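Notes for the Badau library talk, 6th August
What happened to the Plusenar mill (and where the sweaters went)
Letay Bogale

Mic check first. Last time people in the back got nothing for ten minutes.

Start with the whistle. Everybody over sixty in this room knows the whistle. Six in the morning, noon, end of shift. My aunt set her bread by it. Ask who remembers, let them talk a little, then cut it off, they will go all night.

Mill in one breath: built by the Sekelis river for the water, first stockings, then long underwear, then sweaters. Sweaters is the part people remember. Best year had 564 on the payroll. Say that number slowly. This town has one stoplight.

What they made. Mostly plain stuff. Crewnecks, cardigans, school sweaters for half the county. Sold under other people's labels, so most folks were wearing Plusenar and had no idea. Own label came late and only on the better line.

Knitting room vs. finishing room, explain the diference. Knitting = machines, noise, mostly men on the repairs. Finishing = women at long tables, joining, trimming, checking, folding. Finishing paid by the piece. Come back to this for the strike. 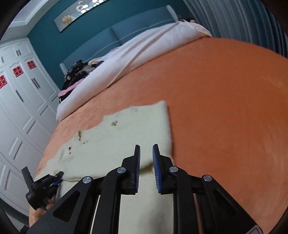 Why did the finishers get paid by the piece when the knitters got an hourly wage?
The owners thought handwork would slow down on a flat wage, and the knitting machines set their own pace anyway. It also came out cheaper in slack weeks, when there were fewer pieces to finish and the women still had to sit there and wait for them.

OK so strike. June, hot, windows painted shut. Two things set it off: piece rate cut on cardigans (buttonholes take longer, everyone knew it) and the new rule on bathroom breaks. Finishers walked out after lunch. Knitters stayed in till the next day, then came out too. Some families still a bit sore about that one night. Go easy, grandkids will be in the audience.

Read from the Tamiru letter here. Mrs. Tamiru ran the grocery across from the gate and carried people on credit the whole time. Read only the part about the flour. Skip the part about the minister!!

Settlement: rate went back up, windows got opened, break rule stayed on paper and the foremen quit enforcing it. Owners called it a draw. Women I interviewed called it a win.

Drink water.

Decline. Don't blame one thing, somebody always wants one thing. Order of events:
- big department store drops them, buys overseas
- second shift ends
- dye house closes, yarn now bought in already dyed
- river floods, basement machines ruined, insurance argument goes on forever
- down to one floor
Closed for good in 2000. Last order was school sweaters, 1015 of them, shipped on a Friday. Foreman's log has the number and then nothing, blank pages after.

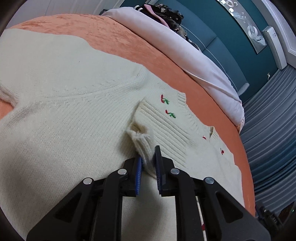
Same log tells you who was still there at the end, by first names mainly. I have matched most of them. If anyone knows who "Dot from the stairs" was, please come find me after. There were 2 Dots, I have the other one.

After the closing. Machines sold to a dealer, went off on flatbeds. Pattern cards went in the dumpster and a few people went in after them (thank you, you know who you are). Building sat. Roof leaked. Then the storage units, which is what you see from the highway now.

Where the sweaters went: closets, church sales, cedar chests, one dog bed that I know of. How to tell if you have one. Look inside the neck for the small woven tag, sometimes just a number. If no tag, side seam, the finishers used a flat join and a back tack at the hem, three stitches. I was shown this by four different women and they all did it exactly the same way, no hesitating.

Pass around the shears and the thread cones NOT the log. Log stays in the sleeve.

What I still need. Pay envelopes. Any photo of the inside of the finishing room, I have the outside from every angle and almost nothing of the tables. Names for the softball team picture, back row especially. Recordings too, I can come to your house, takes an hour, I bring the recorder.

Thank library staff. Mention sign up sheet by the door, pen is on a string so leave it there please. Questions till 8:30, then they lock the parking lot.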